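Fodadis open day: collecting grasps by hand

The Fodadis lab in Sumemside opened its doors to outside engineers in January 2022. The morning session covered data collection for two-arm manipulation. No robot arm is used at this stage. An operator sits at a covered table with a gripper in each hand and performs the task directly.

"The arm is the expensive part, and the slow part," says Rhonda Tremblay. "For recording we only need the fingers and the cameras."
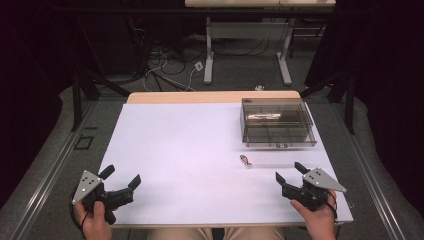 Visitors asked first about calibration. Tremblay's team repeats it at the start of every session and again after any change of fingers. A full pass takes 5 minutes. If the 2 grippers disagree by more than 3 millimeters at the reference point, the session does not start.

"People want to skip the second pass. We log it, so they can't."

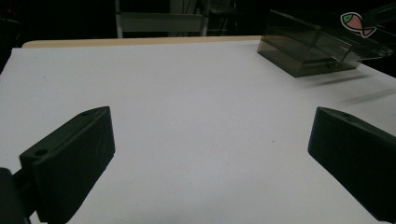
Each gripper has its own view of the table, and a further view is taken from the operator's head. The streams are aligned in Nastero, the lab's recording software. Tremblay puts the usable share at 73 percent of episodes. Most rejects come from timing gaps between streams. Dropped objects are kept and labeled.
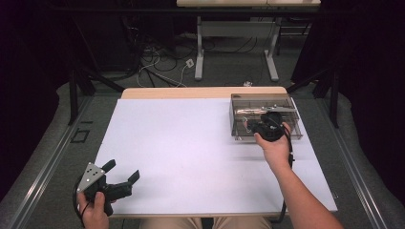
Rhonda Tremblay
Data Collection Lead, Fodadis

Asked about cables, Tremblay was brief. "Wireless was tested in March. The latency varied too much, so we went back." The cables limit how far the operator can reach, and tasks are laid out with that in mind.

Thin objects remain difficult. A blade seen nearly edge-on gives the gripper camera few pixels to work with, and a small rotation in the jaws is hard to recover afterward.

"We ask for a slow close and a pause. Then the lift."
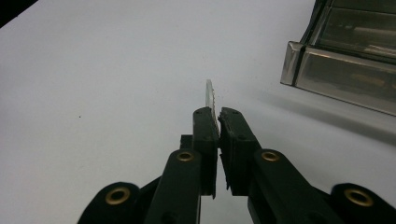 Next session: Ait Brahim room

The afternoon group covers episode review and labeling. Bring a laptop with Nastero installed. Sample recordings will be handed out at the door.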